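Laundry still a slow job for robot arms

2018-03-13

A two-armed robot being tested at Dodcombe can fold a T-shirt, but it needs far longer than a person does and often has to start over, the team behind it says.

Pruvier, the company running the trial, gave the machine 157 shirts to fold. It finished 92 of them without help.

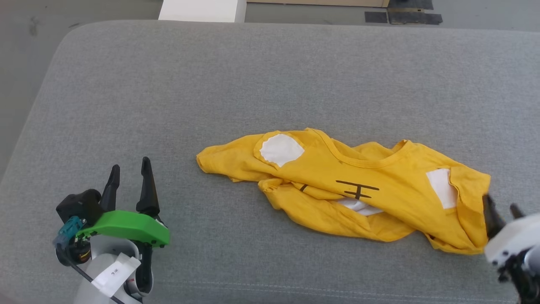 A yellow T-shirt lies bunched between the two grippers on a padded grey surface.

"Finding the collar is the hard part," said project lead Aicha Abdelaziz. "A shirt never lands the same way twice."

Hicham Bensaid, who manages a laundry in Drerneck, said his staff had little to worry about — for now. "I'd want it quicker before I paid for one," he said.

Pruvier plans to try towels and trousers in September.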